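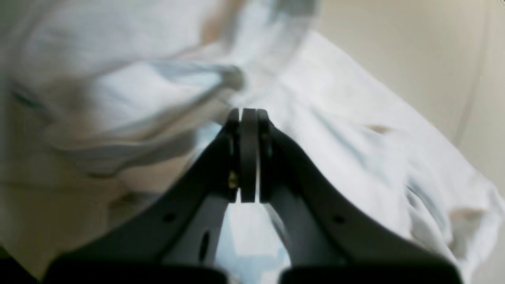 A two-fingered gripper over white cloth. Fabric remains among the hardest materials for household machines.

The Long Wait for a Machine That Folds

Washing machines settled the heavy part of laundry generations ago. The part that follows has stayed with people. A sheet has no fixed shape, and a machine that finds its corner once may not find it again when the pile has shifted.

At Stovinex, an automation firm in Vallham, engineers began a program in April to measure how far the present equipment can go. The firm set 600 trials with bed linen and a further 600 with mixed household goods. A trial passes only when the item is placed where it belongs and no person has stepped in.

Mixed goods raise a separate difficulty. Clear plastic gives a vision system little to work with, as light passes through it and the background shows in its place. A gripper must then close on something it can barely locate, often with cloth behind it.
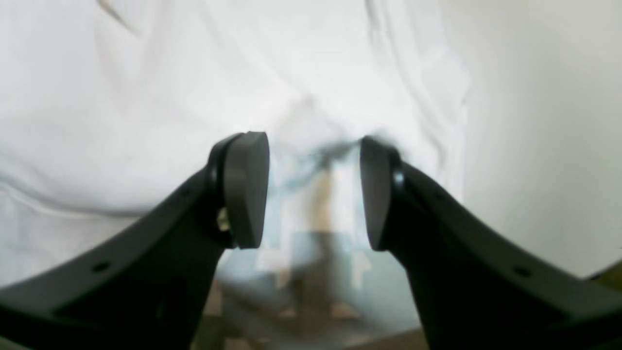
Speed is the other concern. Fonseca, which runs commercial laundries, has told suppliers that it will consider no system handling fewer than 20 pieces an hour without supervision. Its experienced staff work well above that rate and notice a stain or a torn hem as they go.

Tevelon, a rival developer, has taken a narrower course and offers machines for towels of a single size. Buyers in hotels have shown interest - private households far less. Stovinex intends to extend its program to 1000 trials for each category before it decides whether to build a product for the home.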